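November, Sunday
By Aurel Lungu

Mirkel lost the mayor's race by 21 votes and everybody wants to blame turnout. Fine. Turnout was bad. But the Tramach ward got one polling place for 773 registered voters, doors shut at 6, and teh line was up to 100 deep. That's a choice somebody made.

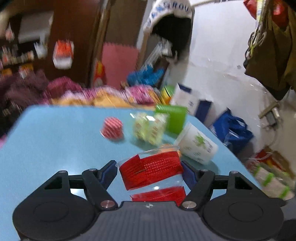 And the council? Silence – again. Nurhan Çınar asked for later hours back in spring, got 60 seconds at the mic. Keep the doors open til nine. Add a second site. Do it before the runoff.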